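Ticket 2245 – Export stops at 90 percent
Product: Praltetier
Opened by: Amparo Villca
Assigned to: Wilmer Arboleda
Status: Open

Room project exports fine to PDF but not to the shared folder. The bar reaches 90 and stays there. No error message. I left it for 15 minutes, then closed the program. Restarted the PC, same result. Other files save to that folder without trouble.

Attached:

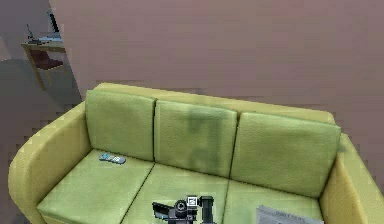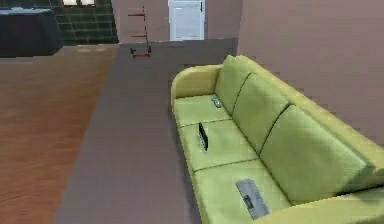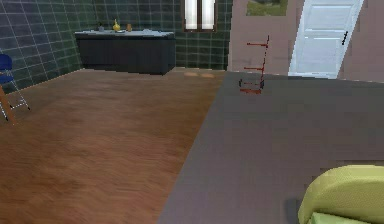
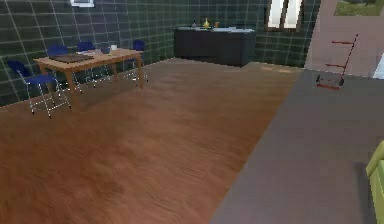
Export log shows the job waiting on a file lock in the shared folder. I deleted the old lock file and it came back on the next try. I also made a copy of the project and took out parts one at a time. With the green wall tile material removed, the export still stopped at the same point, so I put it back. A new blank project stops there too.

Reply – Wilmer Arboleda
Blank project failing means it's the folder or your account. Which version are you on, and is the folder mapped to a drive letter?

Reply – Amparo Villca
Version 4. Mapped as P.

Reply – Wilmer Arboleda
Try the full network path in the export box. Version 4 has trouble with mapped drives after the March update.

Reply – Amparo Villca
Full path works – export finished. The mapped drive still hangs. Please keep this open until there is a patch.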